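**Bendby Cat Shelter** – thread on indoor enrichment, 1/6

The Bendby Cat Shelter has cared for cats since 1949. This month we are publishing short guidance for adopters on feeding and play. Please read all six posts before changing your cat's routine.

2/6

Cats are built to eat several small meals a day. One large bowl in the morning does not suit most of them. We advise dividing the daily ration into four or five portions and placing one of these in a puzzle feeder.

3/6

We surveyed 93 adopters this spring. Of these, 34 had tried a puzzle feeder and stopped within a week. The usual complaint was that the cat walked away. Begin with the easiest setting and leave a few pieces of food in plain sight.

4/6

Play sessions should be short – five to ten minutes – and should end with a catch. Put string and ribbon toys away afterward, as they can be swallowed. A cat that stops eating or hides for more than a day should be seen by a veterinarian.

5/6
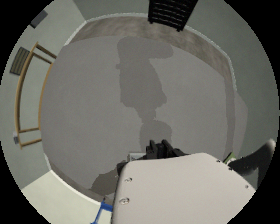

BENDBY, 2026-06-06 – The shelter's feeder lending shelf is now open to all registered adopters. Feeders may be kept for three weeks and must be washed before return. Adopters in Arard may collect from the Testa Street office on request.

6/6

Our next guidance thread, on scratching posts and where to place them, will appear in July. Questions about a cat adopted from us may be sent by direct message. Please include the adoption number.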